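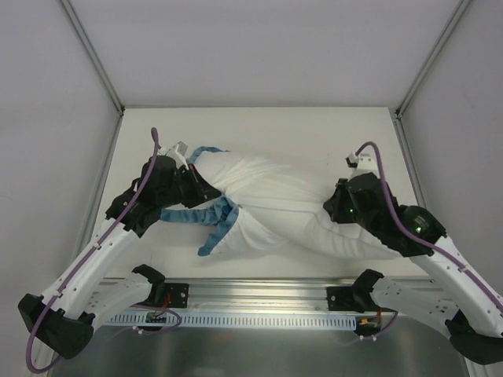 Aneo enclosed work surface, with white cloth and blue trim.

Aneo Enclosed Work Surface
Supplied by Skoma, Textile Handling Department
Catalogue number: 728

The Aneo is a small enclosure for the handling, checking and folding of cloth articles. It consists of a flat white work surface with a plain back wall and two side walls in pale grey. Thin metal strips are fitted at the rear corners, where the walls meet. The unit is intended for laundries, sewing rooms, training departments and textile stores in which soft goods are examined one at a time.

The walls carry no shelves, hooks or printed markings. Marks, pulled threads and loose trim may be looked for against a plain background, and articles in white or pale colours should be viewed under even light. Purchasers who handle mainly white goods may prefer the darker surface cover, which is listed under Accessories.

Suitable articles
Pillowcases, light garments, covers, bags and small household linen. Articles with straps, ties or loose panels should be opened out fully before checking, and any twist in the fabric released by hand. Large sheets and curtains are better handled on the Estedia long table.

Supplied with the unit
Work surface
Back wall and two side walls
Corner strips and fixings
Assembly sheet
Cleaning cloth

Accessories (ordered separately)
Surface cover, dark grey
Replacement corner strip, single
Label holder for outer wall

Assembly
The unit is delivered flat and should be assembled by two persons on a level bench. The back wall is fixed first, followed by the side walls and then the corner strips. Fixings should be left slightly loose until all walls are in position. Assembly takes around 16 minutes.

Care
Wipe the surface and walls with a damp cloth and mild soap, and dry before use. Bleach and scouring powders must not be used. Lint gathers along the foot of the back wall and should be brushed out at the end of each working day. The corner strips should be checked for snags before delicate fabrics are handled.

Orders and delivery
Orders are accepted from institutions and registered businesses. Delivery is made within 11 working days of written confirmation. Orders above 2,000 in total value, before tax, are delivered without charge. Requests for a visit to the Chidiac showroom should be addressed to Yasaman Shahbazi. Questions on spare parts and returns are dealt with by Issa Khalaf.

Page last revised: Sunday, August 13, 2023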